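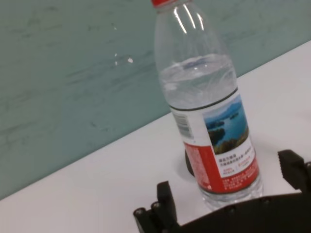 A bottle of water, and a gripper that hasn't closed on it yet.

Washing up, water bottles and the long wait for a mechanical butler

December 2024

I have been promised a household robot since I was small enough to believe adverts, and every year, when the dark evenings come in and the washing up seems to breed in the sink, I find myself wondering where it has got to. So I've spent more time than I should lately reading about grippers and arms and wheeled things with trays on top, and I went over to Kirville for an open afternoon where you could stand near some of them and ask daft questions. This is my attempt to set down what I think, mostly for my own benefit, but also for those of you who wrote in after my post in March about the dishwasher and said I was being too gloomy. (I was a bit gloomy. The dishwasher had just flooded the hall.)

Let me start with the water bottle, as it's the thing I keep coming back to. Picking up a bottle of water is about the least impressive chore I can think of. You do it half asleep. A small child can do it, given two hands and a towel nearby. But a clear plastic bottle is a rotten thing to hand to a machine that depends on a camera. You can see straight through it to the wall. The light bounces off the shoulder and off the top of the water in bright little sparks, and the ridges in the plastic bend whatever is behind them. The easiest part to make out is the label, with its band of red and its picture of blue water and green islands, and I suppose if I were a robot I would aim for the label too. It's what I aim for when I've lost my glasses.

Then there's the squeezing. Thin plastic gives way under your fingers, and a full bottle with the cap on behaves quite differently from a half-empty one with the cap off. I've tipped water down my own sleeve often enough to have some sympathy. We adjust without thinking about it, tightening when we feel it slip and easing off when it starts to crackle. Two stiff black fingers have to be taught all of that, or have to be given some way of feeling it, and from what I could gather the feeling part is still well behind the seeing part.

What surprised me at Kirville was how much of the time is spent on the moment before anything is touched. I had imagined the clever bit would be the grabbing. In the demonstration I watched longest, a sorting task with empty tubs, the arm came down, paused, shuffled a little to one side, paused again, and only then closed its fingers. I counted, because I had a biscuit and nothing else to do: 16 tries, and 10 of them went well. The others were small, undramatic failures, a tub nudged over or pinched by its rim and dropped. The people standing around me sighed each time as if it were a penalty shoot-out. I rather loved it, I must say. I went home and watched my own hands putting the shopping away with new respect.

Now, there are machines doing proper work already, and I don't want to be unfair to them. My robot vacuum, a Poteo, has been trundling round downstairs for a good while now, and apart from a grudge against the fringed rug it does the job well enough that I'd miss it. But look at how kind the job is. The floor is flat, the thing never has to lift anything, and if it misses a patch on Tuesday it will very likely get it the next time round. I also do half the work myself, picking up socks and lifting chairs so that it can have a clear run at the place. I once worked out that I spend nine minutes tidying for it, which is longer than I used to spend sweeping the kitchen.

Shop floors seem to be further along than kitchens, and when you think about it that makes sense. There was a stand from a packing firm called Deltmont, where the same box arrives in the same place the same way up all day long, under the same lights, and the arm they'd brought hardly put a foot wrong. (If an arm can put a foot wrong. You know what I mean.) The very patient person on the stand told me that things get harder the moment goods come in mixed, and that shiny bags and see-through packaging were a particular nuisance. So there we were, back at the water bottle.

My kitchen is nothing like that packing line. I have 127 things in the cutlery and gadget drawers alone, which I know because I turned them all out last weekend in a fit of energy, and at least one of them I can't identify. The mugs live in three different cupboards for reasons of history. There is usually something soaking. A robot that could clear a plain white table with a single bottle on it would be a real achievement, and I'd clap, but it would still have an awfully long way to travel before I let it near my grandmother's gravy boat.

There was one other project there called Ko, which is meant to be a fetch-and-carry helper for people who find bending and reaching difficult, and that's the one I've thought about most since. It wasn't quick. It brought a folded tea towel across the room at the pace of a bride going up the aisle. But if your knees or your back have given up on you, slow is perfectly all right, and I can imagine a great many people being glad of a drink carried over to the chair, even if they had to wait for it. I'd be glad of it myself with a bad cold.

So can they do the chores yet? One or two of them, I'd say, on a good day, with the socks picked up first. I'd expect folding and fetching before I'd expect proper washing up, and I wouldn't put money on any of it arriving by next Christmas. If you've got a machine at home that does something useful besides the floors, do tell me in the comments, and please tell me what it cost as well, as people always leave that bit out.

Right, the sink is full and the kettle's on. Next time I'll write up the bread, which I promised ages ago and keep putting off.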